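ハンドヘルドグリッパーの指、どれを使っていますか
スレッド一覧へ戻る 返信 6件

1 kurage_arm
2022年9月
手持ち式のグリッパーで布ものの把持データを取っています。指をFinumの平板タイプからErovholmの柔らかい爪に替えるか迷っています。両方使ったことのある方の意見を聞きたいです。
条件は以下のとおり。
・対象は衣類とタオル
・カメラは手元の広角のみ
・1セッション30分、休憩を挟んで3本

2 nejimawashi
Erovholmは薄手のTシャツなら確実につかめます。ただ爪の先が減るのが早いです。うちでは80回ほどで交換、という書き方をすると大げさに聞こえますが、記録上は80回で先端に段差が出ました。厚手のものが多いならFinumのままでいいと思います。

3 kurage_arm
ありがとうございます。うちは厚手と薄手が半々です。
平板のほうは指の上のほうに長円の穴があいていて、穴の縁に生地が引っかかるのではと心配していましたが、4月から使って引っかかりは一度もありません。困っているのは、ベッドの上のように下が柔らかい場所で、指先が沈んで生地の下に入りすぎることです。
017番の機体で黒い服に寄せていくところを貼ります。指は黄色の平板です。
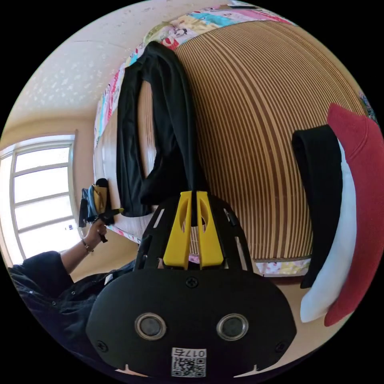 hidari_neji さんから返信
沈み込みの件は、指の素材より進入角度だと思います。爪を柔らかくしても、立てて入れれば同じように下の布まで一緒につまみます。うちはFinumの平板で、生地の折り山に対して横から入れるように統一したら、47回中の失敗が3回になりました。指を替える前に角度を試すほうが安く済みます。

5 nejimawashi
>>hidari_neji
角度は同意ですが、折り山がない置き方だと横から入れられません。平らに広げたシャツの端をつまむ動作は平板だとかなり厳しいです。47回の中に平置きは入っていますか。

6 hidari_neji
入っていません。全部、軽くたたむか落としたままの状態です。平置きは別に考えたほうがいいですね。

7 tofu_servo
横から失礼。指の話とは別ですが、広角だけだと黒い服は折り目が潰れて、後で見たときに何をつまんだのか判別できないことがあります。うちはChongのコントローラで露出を固定しています。窓のある部屋で自動のままにすると、向きを変えるたびに明るさが動いて使いにくいです。
あとJerkavowの指も一応候補に。平板と柔らかい爪の中間くらいの硬さで、減りはErovholmより遅いです。取り付け穴の位置が違うのでアダプタが要ります。

8 kurage_arm
まとめてのお返事ですみません。角度の統一は次のセッションからやります。平置きは対象から外さず、Erovholmを1組だけ買って比べることにしました。Jerkavowはアダプタの図面があれば見たいです。露出は今は自動です。固定にして同じ服で撮り直してみます。

9 tofu_servo
図面は共有フォルダに置きました。ねじの長さだけ注意してください。標準付属のものだと奥まで届きません。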